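Vacuum and floor equipment check – lobby level, Bodham building
Done by: Tyra Hedlund
Date: 16 Nov 2025
Copy to: Stellan Sandberg

OK = fine, C = see comment, X = take out of use

1. Plug and power cord, full length – OK
Pulled the whole cord out and ran it through a dry cloth like I always do. No nicks, no flat spots, prongs straight. The strain relief at the body is a bit stiff but it was like that in April too and it hasn't gotten any worse.

2. Switch – OK
Clicks on, clicks off. Hooray!

3. Bag and filters – C
Bag was more than half full so I swapped it. We're down to 3 bags on the shelf, Stellan, could you put some on the next Taltever order? The motor filter had a gray felt layer on it you could have knitted with. I tapped it out over the trash and it'll do until next time, but please don't rinse it and put it back in damp (Oda, I know you meant well).

4. Hose – C
I lay the hose out on the floor and go along it with my thumb, a hand's length at a time, especially near the two ends where it gets bent the most. No splits. It does want to curl back up on itself, and on a hard shiny floor that makes it slide around more than you'd think, so keep it behind you and off the walkway. Idun caught her foot in it last month and I'd rather not write another one of those up.

5. Wand – C
Check the joint where the two tube sections meet. Slide it all the way out, lock it, then lean on it a little. If it creeps, it's an X. Ours held. There was some grit in the joint and I wiped that out, and I'd love it if whoever has the vacuum last could do the same. 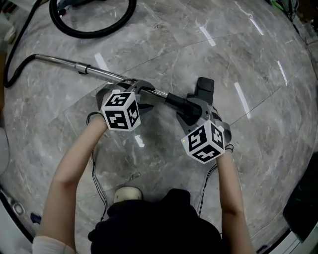 6. Floor head and connector – C
Take the head off the wand before you look underneath, and unplug first, please, every time. I got a good amount of hair out of it plus one of those tiny plastic tag ends. The connector went back on snug and I couldn't wiggle it. Run a fingertip along the bottom edge as well – anything sharp stuck in there will draw a nice long line across the marble, and I still remember the quote from Björklund for polishing out the last one. It was 3,095 and that was before the travel charge!

7. Floor – OK
Walked it end to end with the lights on. With that much shine you spot a wet patch best from low down, so I crouch and look toward the reflections. Nothing wet, no lifted edges, no grit by the doors.

8. Wet floor signs – X
One has a cracked hinge and folds up by itself. I've put it in the back with tape on it. Marit says Dekthorpe has spares, so I'll ask there before we buy anything.

9. Storage – C
Head off the floor, hose hung in one big loose loop, cord wrapped separately. Found all of it in a heap behind the door again. The hook is right there, people.

To do
Bags – Stellan
Replacement sign – me
Reminder about damp filters – Marit, at the next shift meeting

Signed, T. Hedlund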